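Media release - Tatevach gets its biggest update yet, and the moths are finally where they should be

Hi everyone, Florin Olteanu here from Lanberg. I normally leave these releases to people who can write, but I've spent the past year buried in this update and I begged to do this one myself. So you get me, at 6 in the morning, with a very large coffee.

Tatevach: The Low Marshes is out in February as a free update for everyone who owns the base game. No season pass, no early access tier, no waiting a week because you bought the wrong edition. You start the game, it downloads, and there's a new ferry at the end of the Ueda pier. Get on it.

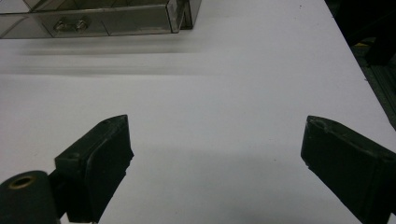
Page last modified: February, 9:40 am

For anyone who hasn't played (hello, and welcome!), Tatevach is an open-world exploration game about cataloguing strange wildlife in a flooded valley. You walk, you row, you sit in a hide for far too long, and every so often something with too many legs wanders past and you try to sketch it before it notices you. There's some fighting if you want it. Plenty of our players go the whole way through without swinging a thing, and we've always tried to look after them.

The Low Marshes adds a new region south of the valley and 13 new creatures to find. They don't stand at a marker waiting for you. Each one has its own habits - what it eats, which weather it likes, what colour of lantern scares it off - and your field journal fills in as you pick those up. The old journal only told you a creature existed after you'd already met it, and I got so many emails about that. The new one gives you tracks, feathers and half-chewed reeds to go on first, so you've got a fair chance of working out where to sit.

The other big change is spawning, and I know that's the one the forums have been waiting for. In the base game, rare creatures rolled their chance when you entered an area. If the roll went badly you could search the same paddock all night and there was never going to be anything in it. I did it myself on a stream once, for 2 hours, in front of 3,000 people! Now the rare ones live in the world the whole time and move between feeding spots, whether you're nearby or not. If you've found fresh tracks, there's a creature at the end of them. It might be across the river by now, but it's there.

Darius Pascu rebuilt that system pretty much from the floor up, and he'd like me to mention that it also fixed the herons getting stuck in the boathouse. Chiharu Hattori wrote the new journal pages and drew every one of the margin sketches. My favourite is the mud eel, which looks deeply offended.

A few smaller things I'm fond of. You can rename your boat whenever you like, and it costs nothing. Rowing no longer drains your lantern. The shopkeeper at Corero buys duplicate sketches, so that drawer full of ducks is finally worth something. Photo mode has a tripod. The map can be turned off completely, and if you do that, the locals will give you directions when you ask (some of them are better at it than others, so ask around).
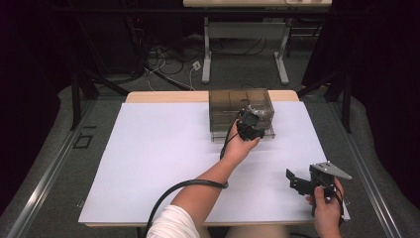 Cyrill Widmer, who played an early build, wrote to us that the marshes felt slower than the valley at first and that the fog on the eastern side had been a real slog until the reed horn turned up. Fair call, Cyrill. We've moved the horn closer to the ferry landing, and the fog now lifts for a while around dawn so you can get your bearings.

Your old saves will work. You'll need to have reached the Ueda pier, which most people do in the first evening, and your journal carries over with everything in it. If you've already got to 100 per cent, that number will drop when the update lands, and I'm sorry in advance to everyone who took a screenshot. Your old completion badge stays on your profile.

We're running a question night in the community chat on launch day from 7 pm, and Junpei Oda will be there with me to talk about the music. He's recorded a new theme for the marshes and he's much too modest about it. Bring questions about anything except the thing in the well, which I'm still not allowed to discuss.

Review copies, screenshots and interview times are available now through the press page on the Lanberg site. Please tell us which platform you need when you write in.

Florin Olteanu
Lanberg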